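Equipment Review: Brallix Sorting and Disassembly Kit for Student Robotics Programs

Published September 16, 2021

The Pettigrew Student Robotics Club reviews one major item of equipment each year before recommending it for use in the introductory automation class. The item under review is the Brallix Sorting and Disassembly Kit, which supplies parts trays, practice components, a gripper task guide and a set of printed score sheets. The kit was used by two student teams over 16 club sessions, in preparation for the Fadov Cup, where the handling of small electrical parts is a scored event.

The review considers four matters: the practice parts, the task guide, wear, and cost.

Practice Parts

The kit is divided into mechanical and electrical parts. The mechanical set proved the stronger of the two. Students found the plunger pins especially useful, as the block below the spring offers flat sides to a parallel gripper, while the pin and its coil reward a careful approach. A team that closes on the spring by mistake loses the points for that part. Several students adopted the pin as their standard warm-up at the start of a session.
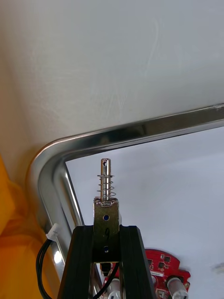 Circuit Boards and Components

The electrical set is built around round red motor boards with green three-position screw terminals. These are crowded boards, and that is their value in a teaching setting. Teams must choose a point of contact among chips, connectors and capacitors, and a poor choice is plain to everyone at the table. The guide rates the capacitors as an intermediate task. The club would rate them higher, given how little room there is for a finger on the inner side. 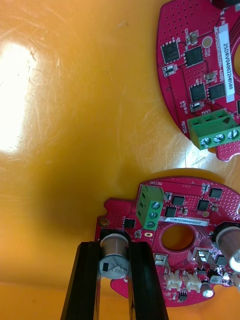 In the first sessions most teams approached the boards too quickly. The guide recommends a slow final descent and a pause before closing, and scores improved once this advice was followed. The club regrets that it appears only in an appendix. Students working from the main text had no way of knowing it was there.

The boards are not identical in their fittings, a point the guide does not mention. Scripts written for one board had to be adjusted for another. The instructors came to regard this as good practice for competition, where the parts supplied on the day are never quite those used at home. The score sheets do not allow for it, and the club amended its own copies.

Handling two boards placed close together is the last of the board exercises. It should be reserved for second-year students.

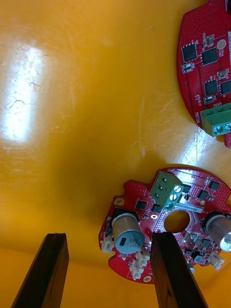 Wiring Exercises

Wire harnesses are the most demanding part of the kit. A harness does not hold its shape, and a grip that served well on one attempt may fail on the next. The guide asks students to take hold at the white sleeve wherever one is present and to leave the terminals alone. This is sound advice. The club also suggests beginning with a single harness and adding a second only when a team can complete five lifts in a row.

The blue-and-white twisted pairs were the cause of most lost points. Their loops catch easily on a fingertip, and the guide gives them a single paragraph. A fuller treatment would be welcome in the next edition.
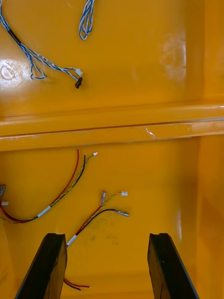

Photo: Pettigrew Student Robotics Club

Wear and Cost

The yellow surfaces mark readily. Scratches and scuffs do not affect the exercises, but glare from the glossy finish interfered with the vision scripts of both teams, and a matte finish would serve schools better. Replacement parts are ordered through Markico under catalog number 3568. An order placed in August was filled in full. A set of 50 score sheets is included, enough for one term.

Recommendation

The kit is recommended for clubs with at least one year of gripper experience. Newer clubs may wish to purchase the mechanical set alone. The club will retain its kit for the coming year and will use the amended score sheets in all internal trials.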